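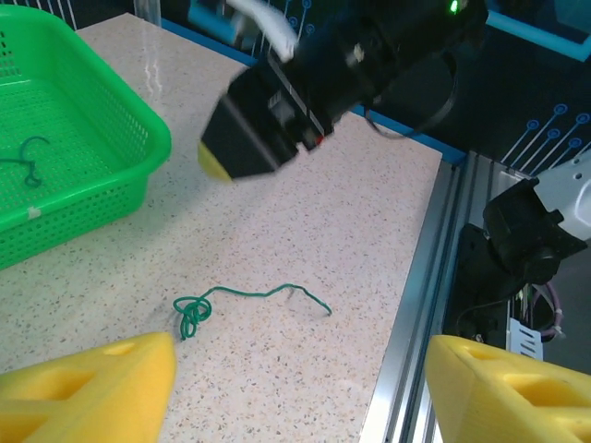 Green wire and a green basket on a speckled countertop.

Stidier Campus Notes, version 2

Student voice recordings and short blog posts on getting through a first year in a new city, all from one writing class at Malinowski! There are 100 recordings, none over 3000 words once transcribed, and I love how different they sound (the bus complaints are a treat). Posts from May have been retagged.

Audio is in the folder "voice", text in "posts". File names match across both. We held back 20 recordings for testing, so please leave those out of training.

Free for classroom use. Updated September 11, 2020.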